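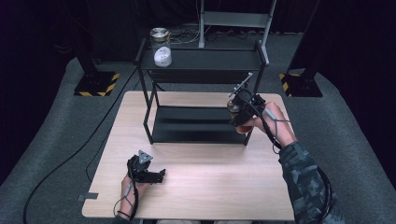 2023-12-17 Shelf rack, jar, cups

Started late because the radiator in the back room was knocking again and I couldn't think. Bled it, got a wet sleeve for my trouble, carried on.

So, the little black two-tier rack is now on the pale wood table and I'm really rather pleased with it! I'd been sceptical when Ha-rang Yeom said we should stop using the windowsill for the tea things (I like the windowsill), but the rack wins. You get the top shelf for whatever you reach for most and the lower one for everything that only comes out when there are visitors. It stands on the far half of the table, so there's still room in front to put a mug down, open a notebook, butter something.

Layout at the moment: glass jar with the silver lid at the left end of the top shelf, small white round thing in front of it. The rest of the top is clear. I want to keep it clear for a bit and see what we miss before filling it up, or it'll turn into the windowsill all over again.

The brown see-through cup is the one I keep changing my mind about. Top shelf, on the right, was my first idea. Then I thought bottom shelf, upside down, so it doesn't collect dust. Ha-rang votes bottom. I tried reaching in to the lower shelf with my own hand and it's fine so long as you come in from the front. From the side you catch your knuckles on the leg, and those square tubes have proper corners on them. Ouch, twice.

Measured while I had the tape out: 17 cm clear between the shelves. The tall Juvumen flask won't go in, which I'd have known if I'd measured before carrying it through from the kitchen. It can live on the floor by the kettle. The Drireo tin does fit, with the lid on, but only lying down, and then it rolls. Could put a strip of felt under it? There's felt in the drawer with the spare hinges, I think, unless somebody had it for the door.

Feet: one of the four was a hair short and the whole thing ticked when you leaned on it. Folded bit of card for now. Do NOT throw the card away, it looks like rubbish and it isn't. Proper rubber feet are on the list for the next Grarorent order, which won't go in until February unless someone else needs things sooner (shout if so and I'll add them).

Wiped the table down with the soapy cloth first, then dry. The grain comes up beautifully but it does show every ring, so coasters please, me included. There's a faint one near the door end that I've been at for ages with bicarb and a damp thumb. It's better. It's not gone.

About the jar: the lid is stiff. I can get it off, Ha-rang can't without a tea towel, and neither of us wants it dropped on the way down from the shelf. For now, slide it forward to the edge with one hand flat on the lid, then lift by the glass. Never by the lid alone. And move the white pot first! It's right in the way, and I've knocked it over once already this afternoon going for the jar in a hurry. Maybe they should swap, or the pot should go over to the right where all the space is. Try that tomorrow.

Tea bags in the jar or loose tea in the jar, still being argued. Ha-rang wrote "Ok, loose" on the whiteboard and underlined it, so that may be settled without me.

To do:
felt for the tin
rubber feet
find the other tape measure (the 5 m one, yellow)
label for the lower shelf, something that'll peel off again
ask whether the 45 cm offcut in the store is spoken for, it'd make a nice back rail so nothing gets pushed off behind

Radiator's knocking again.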